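February 7, 2022

I did it. I finally started on the books! I've been saying I would since August, when the last of the moving boxes got shoved against the wall with a sheet thrown over them like a ghost, and this morning I pulled the sheet off before I'd even finished my coffee so I couldn't talk myself out of it.

First discovery: I own far too many cookbooks for a person who makes the same soup every week. Second discovery: the box I had marked KITCHEN MISC was all paperbacks, which explains where half my Chinese books have been hiding. I truly thought I'd left them at the old place on Baptiste Street. I had mourned them! And there they were, under two oven mitts and a colander, packed tight as crackers.

I sat right down on the floor and forgot about everything else for a good long while. I had made a plan, too (written down, with arrows). The plan said kids' books first, then travel, then the stuff from school, and the Chinese classics last because I knew I'd get stuck in them. Well, the plan is now under a pile somewhere.

They smell so good. I don't know what it is about that cheap thick paper but it goes straight to my head, and suddenly I'm back in my old rented room with the window that wouldn't shut, sounding out one line at a time with a pencil behind my ear. I bought most of them in one big go, secondhand, from a shop called Giltix that was really a hallway with a cash box at the end. I paid 200 for the whole stack and carried it home in two bags, and one of the bags split on the stairs. I was so happy that night. I lined them up on the windowsill and just looked at them.

So of course they're getting the best spot. I had been saving the gray wood-grain surface for plants, but the plants can go on the fridge. I wiped it down twice and started laying the books out to see who goes with who.
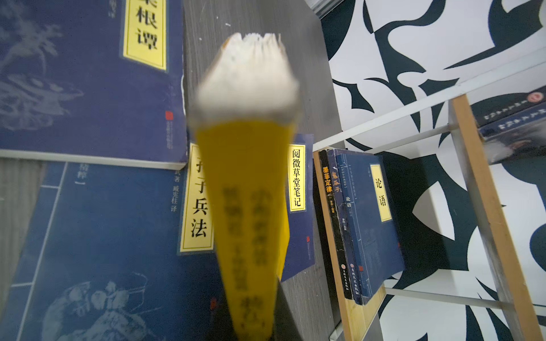

The blue ones make me happiest, I think. Navy covers with those little yellow title labels, so that even when they're flopped all over each other they look like they belong together. There's the Caigentan, which I've started more times than any other book I own. I can do a page or two and then I need to go for a walk and think about it. My favorite one to look at, too — pale blue trees and rocks, very quiet, with a small red seal. The bottom of the cover is a bit worn and I like it better for that.

The Art of War is in there as well, and I've read that one properly, start to finish, one winter when I had the flu and nothing else within reach. I can't say it made me any better at strategy. I still lose at checkers to children. But I do remember lying there feeling very wise with a hot water bottle on my feet.

And then the Yuewei Caotang Biji, which is the one I'm most excited to have back. Ghost stories! Fox spirits! Strange little happenings written down by an official who apparently just loved a good weird tale, and who can blame him. Some of them are barely a paragraph. You read one, get a chill, and then you can go brush your teeth. I've decided it's going to be my bedtime book for the rest of the winter, one story a night, with the dictionary, no cheating and no skipping the hard characters.

The poor yellow paperback, though. The top end is all frayed and the pages are coming apart in clumps, and I felt a real pang picking it up. I can't throw it out. I looked up book glue over lunch and there's a whole world of people out there who mend old paperbacks with a brush and a pair of boards and a lot of patience, and now I want to be one of them. Dekano (the craft store out by the bus garage) is supposed to carry the right kind of glue, the bendy kind that doesn't crack. I'll go this week. In the meantime I'm going to wrap it in a clean dish towel and keep it lying flat, out of the sun.

Lunch was toast standing up, with peanut butter, because all the chairs had books on them.

After that I did get serious for a bit. I emptied the little shelving unit and put it back at the side, where it can hold the dictionaries and the notebooks and the box of index cards I swear I'll use again. I had it on the other side at first and didn't like it at all, went out of the room, came back in, still didn't like it, moved it. Much better! Amazing what a small shift can do for a whole room. I kept walking past the doorway all afternoon to admire it.

Then the travel books, which took 14 minutes flat since I wasn't allowed to open any of them. I set the oven timer for 30 and beat it. That may be my new way of doing everything.

Found along the way, stuck between pages: a train ticket, a pressed leaf gone brown, a grocery list with "ginger, stamps, BE NICE" on it in my own handwriting, and a library card for the Brukholm branch, number ending 1627, which must have expired years ago. I'm keeping the leaf and the list. I put the card in the Caigentan to mark my place, which is page three, ha.

Still to do: the cookbooks (oh dear), the tall art books that don't fit anywhere, and the two boxes at the back I'm a little scared of because they're light and they rattle. I also want some kind of bookend that isn't a can of tomatoes. Something heavy and plain. Maybe a nice rock from the river path if the ice lets me get down there.

My knees hurt and my hands are gray with dust and I've had such a good day. The room sounds different with the boxes gone, softer somehow, and there's floor I haven't seen in months. I might sit out there tonight with the lamp and the blanket and read my first fox story. Dictionary's already on the arm of the chair. Need to buy pencils.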